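Workshop notebook, Trurnside, April

Carried on with the small easels after lunch. Still not convinced by the folding leg. The supplier in Gikcombe swears the new pattern stands steadier than the old one, but their leaflet says that about everything, and last year's batch was going to be steadier too.

Opened the second box. Eighteen in it, same as the first. Two had splits at the hinge screws, put aside for gluing. I had hoped for none, given what we were told about pilot holes. The splits run with the grain and stop short of the edge, so they'll probably hold, but I'm not sending them out to Mahrous like that.

The thing I keep coming back to is the leg. It gets wider towards the foot, and somebody has decided this makes it stable. Does it? The foot comes to an angle, so if the table isn't dead flat you are resting on a corner whatever the width higher up. I would sooner have a straight leg and a decent cord.

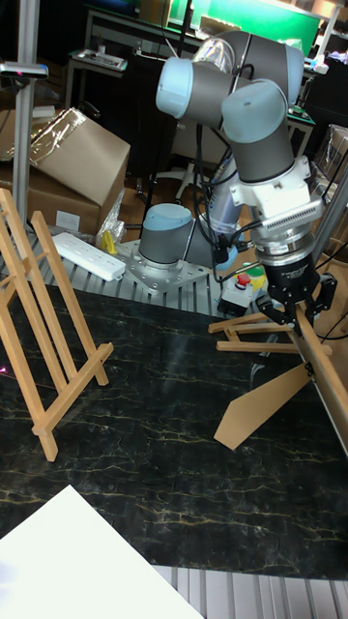
Leg opened out on its hinge, small black one. Another easel standing at the left.

Leaned a canvas board on one and pushed the top corner with a finger. It rocked, settled, rocked again on the next go. Tried it on a folded cloth and it was better, which tells me more about the cloth than the easel. Wants doing again with something heavier. A board that light would stand up against a mug.

Hinges: 13 mm screws according to the sheet. Measured three and got three answers, all short. Might be my rule. Borrow the good one before complaining to anybody.

Desidness want to know if we can have 86 ready for their painting afternoons. At roughly five minutes each to check and tighten, yes on paper. On paper we also finished the picture frames in February.

To do: glue the split ones, clamp overnight. Try a cord on one and see if it stops the creep. Ask Gikcombe what "improved" means, in writing this time. Find out where the felt pads went.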